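Shelf flowers

A shelf flower arrangement is a small bunch of flowers, fresh or artificial, set in a vase and kept in a room whose main purpose is work or storage. The term is used in the retail display trade and in a handful of household guides. It has no agreed definition, and several of the claims made for it rest on thin evidence. Writers differ on whether a bunch on a desk or counter qualifies, or whether the vase has to stand on or beside open shelving. Most use the term loosely.

Origin of the term

The phrase is usually traced to a catalog issued by Sobczak, a supplier of vases and shop fittings in Pranbridge, which listed 14 vases under the heading "for the shelf." Later guides repeat the story that the company coined the phrase. The catalog itself makes no such claim, and the heading may simply have meant what it said. Guangming Dong, who compiled a history of the Pranbridge display trade, found the same wording in an older price list but could not establish which firm had printed it.

A second account credits the Sindton craft market, where stallholders are said to have put flowers among their storage boxes to brighten the stands. It appears in print only long after the market closed, and no stallholder is named in any version.

Vases

Vases sold for the purpose are short and fairly heavy at the base. Pale colors are the most common: cream, light yellow, gray, white. Catalogs explain this by saying that a pale vase "lets the blooms speak," although pale glazes are also the cheapest in most of the same catalogs. Novelty vases, with a small cup, animal or figure attached at the front, form a separate group. They are sold mainly as gifts and tend to be left out of the more serious guides.

Narrow necks hold a few stems upright without wire or foam. Wide necks need more stems or some kind of support, and a half-filled wide vase slumps to one side. Sellers rarely mention this.

Flowers

Pink and white is the standard mixture, usually with some green leaf left on. The preference is often put down to the calming effect of pink. The usual source is a survey carried out for the vase maker Sundum, in which 73 shoppers were shown color cards and asked which they found restful. No flowers were shown, and the published summary does not say how the answers were sorted. Pink and white mixtures are also what many grocery stores stock by the door, a simpler explanation that the guides pass over.

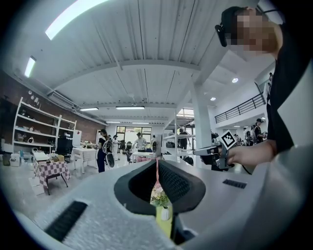

Prakash Shetty objected that the whole argument about color missed the point, as most people he had asked could not say what color the flowers in their own workroom were, only whether they were still alive. Shetty's remark is quoted often, usually by people arguing for artificial stems. He did not say how many people he had asked.

Artificial and dried stems

Artificial flowers are common in workrooms, where watering is easily forgotten. Fabric stems look closest to fresh ones at a distance and collect the most dust. Plastic can be rinsed under a tap but fades near a window. Claims that a given product will "last for years" should be read with care, as they generally refer to the stem holding together and say nothing about the color.

Dried flowers are sometimes recommended as a middle course. They drop petals and seed heads, which is a nuisance above open bins.

Placement

The guides advise standing the vase at or a little below eye level, clear of anything that is picked up and put down during the day. Beyond that they disagree. Shazia Lashari's handbook wants the flowers against a plain background and treats a shelf full of boxes and jars as the worst possible setting. Ruoxi Qian takes the opposite view and holds that a bunch of flowers does most for a cluttered shelf, where there is otherwise nothing to rest the eye on. Neither offers more than before-and-after sketches.

Rough brick is a frequent backdrop in catalogs. Red-brown brick tends to swallow dark red and orange blooms, and paler flowers stand out better against it. Lighting has its own effect: some fluorescent tubes flatten pinks toward gray, so that a bunch chosen by a shop window can look dull once it is on the shelf.

Care of fresh flowers

Fresh stems are trimmed at an angle and the water is changed every 2 days or so. Leaves below the waterline are removed. Sugar, aspirin, bleach and copper coins have all been recommended as additives. Sunita Villanueva tried several of them side by side in April and reported that the vase with plain, regularly changed water did as well as the rest. Her trial used 31 stems from one store and has not been repeated, so it settles very little – though it is still more than most of the recipes have behind them.

See also

Cut flowers
Bud vase
Open shelving
Artificial flowers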